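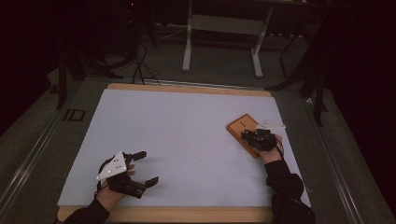 Can a Machine Do Your Chores Yet?

Not many of them, according to Niloufar Fallahi, who runs the home tasks project at Clorano. Her group has spent the past year on small jobs done at a table: wrapping, folding, sorting, drawing a line along a piece of wood. A person does the job wearing a gripper on each hand, and the movements are recorded for a robot to learn from.

The group has 882 recordings of paper and board work so far and wants 2000 by November. Paper is harder than it sounds. It slides, it creases, and one hand has to hold things down as the other works. Fallahi says a robot trained on the first 1000 recordings of towel folding could manage a hand towel on most tries but was slow, and it gave up on anything with a fringe.

Shop-floor work is a little further along. Pronero already uses two arms to load trays at its Plillatley plant, where every part arrives in the same position. Kitchens and laundry rooms are less tidy. Fallahi does not expect to sell anything for the home soon. The next report covers dishes.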